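Notes from the Wakeo visit, November 3, 2021. Typed on the train, will clean up later.

Got there late, missed the intro. Asuka Kuroda was already on the planner. Short version: they threw out the old one. Sillstead (their name for the whole stack) used to plan the full motion up front, then run it blind. Now it plans a short piece, checks the camera, plans again. Replan budget is 740 ms and they mostly hit it. When they don't, the arm just holds still, so you get these little pauses. Bit odd to watch but fine.

Perception is simpler than I expected. Color blobs first, then a fit of a cube model to each blob, then a pose. No big network anywhere in that step. Khải Khổng said they tried one and the simple fit was easier to debug. I asked about two cubes touching. Bad answer for now, the blobs are OK if colors differ, same color and it all merges.

Then over to the bench.
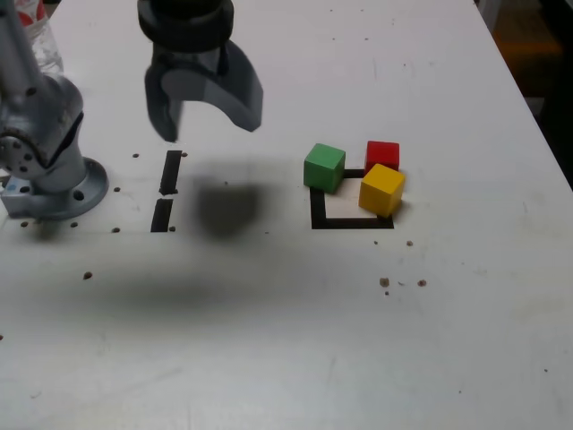 *Block task at Wakeo. Green, red and yellow cubes at the taped square, gripper off to the left.*

The square is a goal region in the task file, four corners in table coordinates. "Inside" is a planner setting, either cube center inside or whole footprint inside. They argue about this alot. Khải wants footprint, Asuka says center is enough for sorting and footprint makes the planner fail on placements a person would call good. I'm with Asuka, for our use anyway.

Best part for me was the log viewer. Every run gets saved with joint states, detections and each plan that got rejected, plus the reason in plain words ("finger would hit red"). 492 runs in there so far. You can scrub to any point and re-run the planner from that state with new settings. We have nothing like this at Semeniuk and we should. Asked if they'd share it, Khải said maybe in January, after they pull out the parts tied to thier controller.

Control loop: didn't get much. Separate process, talks to the planner over a queue, stops if the queue goes quiet. Gripper force is one fixed number for all cubes.

To do:
- send Asuka our calibration script
- ask Khải which file format the logs use
- find out who at Semeniuk owns the replay stuff now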